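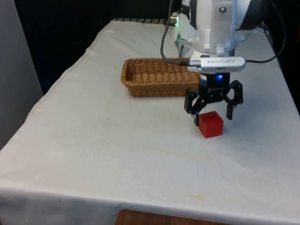 January, cube-to-basket set, entry 7

Started 9:40, stopped when my wrist gave out. We now have 242 demos of the red cube going into the basket. Millow says the set is "diverse." I went back through the start positions before lunch and I don't buy it. Most of them sit to the right of center because that's where a hand naturally drops the cube when you reset in a hurry. The basket has hardly moved at all. If the policy learns "go right, close, go left, open" it will score fine on our own test and we'll all congratulate each other.

Clenberg's write-up claims their pick-and-place went from useless to good somewhere under 374 demos. Maybe. They don't say how they picked the starts or who judged the successes, and I've asked twice. I'd like to see the failures before I plan a month around that number.

Things I want fixed before anyone records more:

Resets. Draw the start position from a list and put the cube there, even if it's an awkward spot. Same for the basket, including turned ninety degrees. It has been lying long side across the table for the entire set.

Cloth. It creeps. I compared a late episode against an early one and the stain near the front edge had shifted a good bit. Either tape it down under the lip or pull it around on purpose and log that we did. What I don't want is a slow drift that lines up with who was driving. Also, somebody will suggest washing it halfway through. Please don't, or start a new set when you do.

Pauses. I hover over the cube before going down, fingers open, sometimes for a couple of seconds while I make up my mind. Those frames are in the data. The model can't tell that I was thinking, it just sees a long stretch where the right answer is to do nothing. Ngui's trimming script is supposed to catch this but it also ate the pause before release in several episodes, and that one we need. Turned it off for now. Raw files are all kept.

Labels. I marked a demo as good when the cube ended up in the basket, even if I nudged it with a finger on the way down. Not sure that's right. Darkov's loader only knows good or bad so there's nowhere to put "worked, ugly." Added a notes column by hand, which the loader ignores.

Trained on what we had anyway, mostly to have something to argue with. Loss looks lovely. Loss always looks lovely. Haven't run it on the arm yet and I'm not going to quote a number from held-out episodes recorded the same afternoon by the same person.

The plan on the board still says 1135 demos. I'd take half that with proper resets. Will write out the position list tonight, then redo the first batch with the basket turned and see whether the current checkpoint even reaches for the right side of the table.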